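Learning to sing harmony at 41, and loving it

I joined a choir in February and I have become unbearable about it. My family now leaves the room when I start humming the alto line to anything, including the washing machine. So I'm putting it here instead, where you can at least scroll!

The choir is called Lightfoot and we meet in the evening, two hours with a break in the middle. You don't have to audition and you don't have to read music, which was lucky for me, as I had last looked at a staff in fifth grade. Tracey Gosling put me with the altos after hearing me sing a single scale. I'd always assumed I was a soprano because that's where the tune is. Wrong! I can't tell you how much easier singing got once I stopped reaching for those high notes. 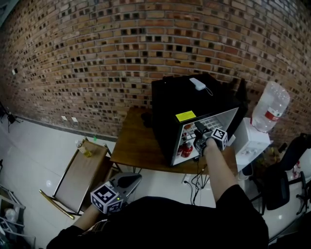 Cold drinks and a lot of brick.

What surprised me most was how physical it is. We spend the first stretch of every practice just breathing and making silly noises, lip buzzes and sirens and a sort of yawning hum, and by the end of it my shoulders have dropped a good inch. Then we learn a line by ear. Tracey sings it, we sing it back, she fixes the one bit we all got wrong (it's always the same bit), and we go again. Only after that do the other parts come in.

And oh, when they come in! The first time I held my own note against the tenors I got goosebumps right down to my wrists. Then I lost my note completely and slid onto theirs, but still.
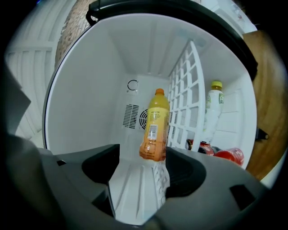 Things that helped me hold a part

Recording my line on my phone and playing it in the car. I do this on every drive now, and the 5 miles to work is just long enough for one verse and a chorus.

Standing next to someone solid. Mine is Gemma Sedgwick, who could hold an alto line through an earthquake. I lean toward her left shoulder and hope.

Learning where my note comes from. If the sopranos end on a note I can find mine from theirs, and that fixed our scariest entrance (page 2, after the long rest, if you're a Lightfoot person reading this).

Singing quietly. I used to get louder when I was lost. Now I get softer and listen, and most times the note floats back to me.

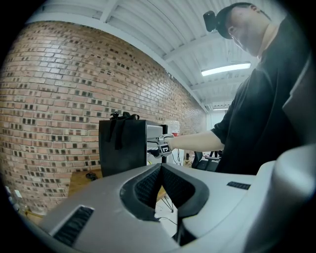 Stuart Stockdale wrote to me after my last post to say that he sang bass for years with his finger in one ear, and that he only learned to blend when a director made him take it out. He also thinks everyone should try a different part for one song each season. I tried tenor last week at home, with the door shut. It was low and growly and enormous fun.
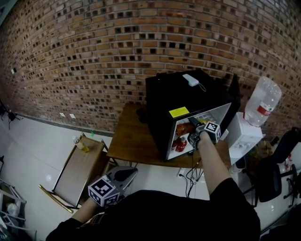

A mini fridge
Open, on a wooden table

We're working toward a summer concert now, and the song I'm most in love with is a slow one about a river. The altos have four bars near the end where everyone else holds a chord and we're the only ones moving. Four bars! I've sung them in the shower, in the parking lot and once, by accident, in line at the pharmacy.

If you've been thinking about joining a choir, go along to one and sit in the middle of a section for a night. Bring water and a pencil. I'd love to hear which part you end up in, so leave me a comment, and altos, please tell me how you count long rests without moving your lips.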